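4. Planning and Budgeting for the Equipment

4.1 Where we started

We had promised ourselves, when the project was first written up, that the buying would be finished before the end of July and that the rest of the year could be given over to the work itself. Anyone who has set up a small manipulation lab will smile at that, and fair enough. The buying took a good deal longer than planned, and it taught us more about our own research questions than we had expected a purchasing exercise to teach us, so we have given it a section of its own in the hope that another group with a similar purse may find something useful in it.

The funding we had was modest and it came in two parts. The first was an equipment allowance that could be spent only on items with a serial number and a service life of several years. The second was a running-costs line, much smaller, which had to cover everything else: cables, fasteners, wall coverings, books, toys, replacement finger pads, and the many little things that turn up on a bench and are never thought of at the proposal stage. The split between the two mattered more than the total. We could have afforded a dearer pair of arms quite comfortably, and would then have had nothing left to put in front of them.

4.2 Choosing the tasks before the arms

Our first draft of the budget began with the arms and worked outward. Hanna Śliwiński, who kept the project accounts as well as doing a large share of the teleoperation, argued that we should turn it around and begin with the household tasks we wanted to study, and we are glad she won that argument. We wrote out the tidying jobs we cared about (books back on a shelf, toys into a tub, clothes folded and stacked) and for each one asked what reach, what payload and what finger opening it would call for.

Books were the job that did the most to settle the specification. A thin picture book lying flat offers very little for a parallel gripper to hold, while a thick one can be wider than the fingers will open, and either may be heavier than it looks once it is held by one edge with the arm stretched out. A second arm is a great help here, as it can steady or tip the book while the first takes hold. From that one task we came away with the decision to buy two arms per cell, to accept a shorter reach in return for a better payload at full stretch, and to pay for a wrist camera on each arm, having first hoped to make do with a single overhead view. The other tasks fitted within those limits without much fuss.

4.3 Quotations and the cost of a complete cell

We asked three suppliers for quotations. Adley offered the least expensive arms by a clear margin, but the price left out the grippers, the mounting hardware and any sort of support past the first year. Dillham quoted for a finished cell, delivered and bolted together, which was tempting for a group of our size; the trouble was that the enclosure could not be altered without voiding the agreement, and we knew we would be changing ours often. Bridard sat between the two. Their arms came with grippers and plates, the software interface was open, and they were happy to sell the aluminum profile by the length and leave the rest to us. We placed the order with Bridard.

The comparison was harder than it sounds, and we would encourage other groups to insist on a quotation for everything needed to do one hour of real work, and to ask each supplier for it in the same layout. Our own layout had a line for each of the following: arms, grippers, wrist cameras, base rail and plates, enclosure frame, wall and floor coverings, power supplies, cabling, control computer, freight, customs and spares. When the three quotations were set out in this way the gap between the lowest and the highest closed up a great deal, and most of what was left came down to labour – theirs or ours.

Freight deserves a word. We had allowed 200 dollars for it on each cell, a figure carried over from an earlier project in which everything came from the next city over, and it was nowhere near enough for long crates with batteries and power supplies packed separately. The difference had to come out of the running-costs line, and it set the furnishing of the second cell back by several weeks.

4.4 Furnishing the cells

We had set aside 3150 dollars for furnishing, by which we mean everything inside the enclosure that is neither robot nor frame. Colleagues who looked over the budget thought this generous, and one reviewer of the original proposal asked quite politely whether wallpaper was a research expense. We believe it is. A policy trained against one bare wall tends to learn the wall along with the task, and changing a wall covering is a good deal cheaper than almost any other way of adding variety to the data. Our practice was to buy coverings by the roll, in patterns as unlike one another as the shop could manage, and to change walls and floor on a fixed rota.

The furniture was bought to suit the size of the arms, and children's furniture served very well. It is light, it stands low enough for both arms to get at the shelves, and it comes in strong colours at a sensible price. Most of ours came from Szczepańska, a family shop that let us return the pieces that did not fit through the front opening of the enclosure. We learned to carry a paper template of that opening whenever we went shopping, having brought home a toy chest and a rather lovely little wardrobe that would not go in by any route.

Books we bought second-hand wherever we could, choosing for a spread of sizes, bindings and cover finishes, and in more than one language. Plain dark covers and busy illustrated ones were both wanted, the first being awkward for the cameras to tell apart from one another and the second being easy to find but often hard to find the edge of. Figure 1 shows the shelving task under way in one of the furnished cells, with the books still on the floor and both shelves waiting to be filled.

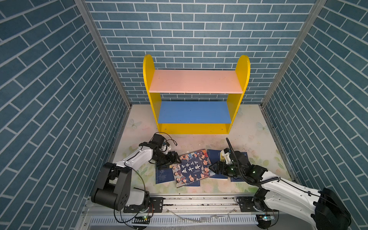

Figure 1. Book-shelving task in a furnished two-arm cell. The blue brick-pattern walls and the leaf-and-butterfly floor are charged to the furnishing line, as are the bookshelf and the books; the arms, wrist cameras and base rail belong to the equipment allowance.

4.5 What we under-budgeted

Three items gave us trouble, and we set them down in the order in which they hurt. The first was cabling. An arm with a camera at its wrist needs a lead that can follow the wrist through its whole range, with enough slack for the furthest reach and not so much that the loop catches on the furniture. We had priced one set of leads per arm. We should have priced three, along with proper clips and an afternoon of somebody's time to route each one, and we would now treat leads as a consumable in the same way as finger pads.

The second was cleaning and general upkeep. Printed floor coverings mark easily, paper sheds, and old books shed more than new ones, so that dust and crumbs of one thing and another gather on the floor of a cell in steady use. None of this costs much to deal with in money, but it does cost hours, and hours at the cell were the thing we were shortest of. We had planned for no upkeep time at all. Our revised plan sets aside 2 hours a week for each cell, during which the operator sweeps, checks the plate bolts and swaps out anything that has worn.

The third was spares. It had seemed prudent to keep a whole spare arm, and we very nearly bought one. In the end the money went on smaller parts: gripper fingers, a camera module, a power supply and a bag of the connectors that had already shown themselves to be fragile. We are still of two minds about this. The small parts have been used and used again, while the loss of a shoulder joint would stop a cell until the supplier could send a new one, and we have simply been living with that risk.

4.6 Notes for groups planning a similar purchase

The budget was closed on September 11, 2020, and the rules we now follow for any new cell are short enough to give in full. We write the task list first and take the arm specification from it. We ask for quotations in our own layout and we do not compare any that arrive in another. We keep a furnishing line that cannot be raided to pay for hardware, however pressing the hardware may seem at the time – this was the hardest of them to stick to. For every cell we also hold back 100 dollars in petty cash, so that an operator who needs a different shelf or another armful of books can go out and get them the same day without raising an order.

Prices will have moved by the time this is read, and a group buying in another country will meet different freight and different duties, so we would ask readers to take the layout from us and leave the amounts alone. The full list of budget lines, with the quantities we ordered and the quantities we wish we had ordered, is given in Appendix B.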